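Search this repository
Go
Clear

Pindavport Receipts

A data card for people who enjoy abbreviations

Version 4, updated 3 May 2026. Maintained by Soudabeh Najafi and Obsa Gebru.

What you're downloading

Pindavport Receipts is a collection of 1581 grocery receipts, typed up line by line, from small shops in and near Pindavport. Most come from milk bars, servos and independent grocers, the sort of place where the till was programmed once by somebody's nephew and has been left well alone ever since. We collected them for the item names.

A receipt printer of the usual kind gives you about as much room for a product name as a numberplate, and whoever sets up the till has to squeeze a whole shop through it. The results are a written dialect with its own grammar. CHKN BRST SKNLS is easy enough. CHK BR SK is harder, and CB S took us a phone call. The receipts contain 3175 distinct item strings, of which we have confidently expanded 2526. The rest are in unresolved.csv, and if you can crack them we'd love a word.
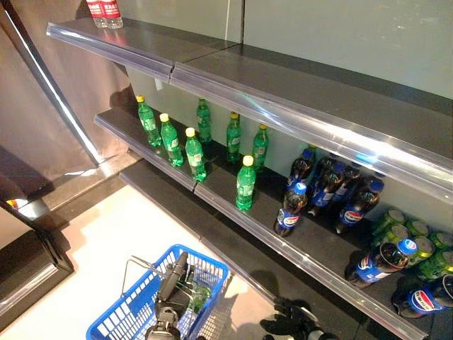
Vowels go first, as you'd expect, though they don't all go at the same rate. An O will often survive where an E in the same word has been thrown overboard, so tomato sauce turns up as TOMTO SCE and hardly ever as TMATE anything. Double letters are cut almost everywhere except in BUTTER, which one grocer preserves in full at the expense of every other word on the line. We asked him why. He said it was butter.

Files

- receipts.csv: one row per receipt, with shop code, month and total. Day and time have been removed.
- lines.csv: one row per printed line, with the string exactly as printed, trailing full stops and all.
- expansions.csv: our reading of each string, who made it, and a confidence of high, medium or "Obsa reckons".
- unresolved.csv: see above. Bring a torch.
- shops.csv: shop codes with till family and the general type of shop. The names are withheld, apart from Sallham and Becerra, whose owners asked to be in it and would like you to visit.
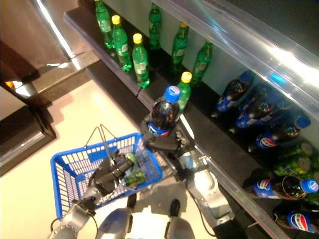 How it was made

Customers dropped receipts in a box on the counter, and every November we emptied the boxes and sat down to type. Two people transcribed each of 100 receipts chosen at random so that we could compare. They disagreed most over faded zeros, the letter O, and whether a particular smudge was an apostrophe or gravy.

Expansions were made by reading a string alongside its price and its neighbours. A line reading SR CRM next to SCONE MX could be sour cream, though it could also be somebody's optimistic idea of scones. Where we could ask the shop, we did. Where the shop had changed hands, we asked the new owner, who generally had no idea and had been selling it under that name anyway.

We tried automatic expansion with a general spelling tool. It confidently turned PNPL RNGS into "pineal rings". The tool has been retired with honours.

Flavours, sizes and other grief

Drinks are the hardest category. A single cola can appear under a brand, a size, a colour, a container or any two of these, depending on how the person at the keyboard felt. We found COLA 1.25, CLA BTL, and a magnificent BRN DRNK LGE at one shop, where lemonade is CLR DRNK LGE and everything else is OTH DRNK. 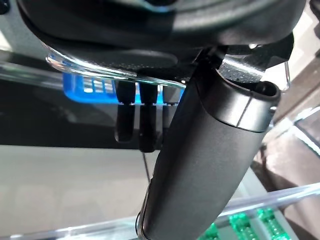
Sizes bring their own trouble. LGE, LG, LRG and L are all in use, sometimes within a single till, and L also means litre, low-fat and lamb. The column size_guess is labelled a guess for good reason. If your research depends on it, please change your research.

Biscuits are better behaved, with the exception of anything containing the word "cream", which has been spelt six ways by one shop alone. Fruit and veg are mostly numeric codes, and we've left those as found. Wilma Van Dijk has a partial code list from her years behind a counter and has promised it to us when she finds the drawer.

Known problems

- Thermal paper fades. Anything kept on a dashboard over summer came to us as a blank strip with a total.
- People who donate receipts are people who keep receipts. Draw your own conclusions about the amount of home brand in here.
- The till at shop F prints MISC for the whole deli counter. Its owner regards this as a feature.
- Rounding on cash sales is recorded in the older receipts and dropped from the newer ones, with no change of column name. Sorry.
- The expansions are ours, and between us we have strong opinions on what counts as a bun.

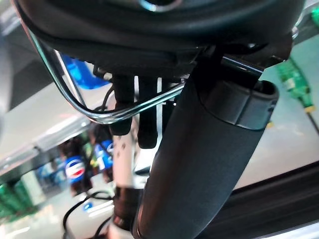 Using it

Free for teaching, research and settling arguments. Please cite the version number, as the expansions change whenever somebody's aunt reads the file. Don't use it as a price index. The prices are real, but the shops were chosen for their spelling.

Corrections are welcome by email. Include the string, your reading and some idea of how you know. "It's obvious" is a perfectly good feeling, but we can't put it in a column.

Flirkov, the little script that matches strings across tills, lives in the tools folder with its own README, which is shorter and angrier.

Comments (3)

Jaqueline Ibarra
HSH BRN FMLY in unresolved.csv has to be hash browns, family pack. I did enjoy picturing the Brown family, though.

Onyekachi Chukwu
Used this with my Year 9 class and they cleared a page of the unresolved list before recess. They also want it noted that OTH DRNK is ginger beer. No evidence was offered.

Obsa Gebru
@Onyekachi Chukwu I've entered it as medium.

Contact the maintainers | © Pindavport Receipts | Back to top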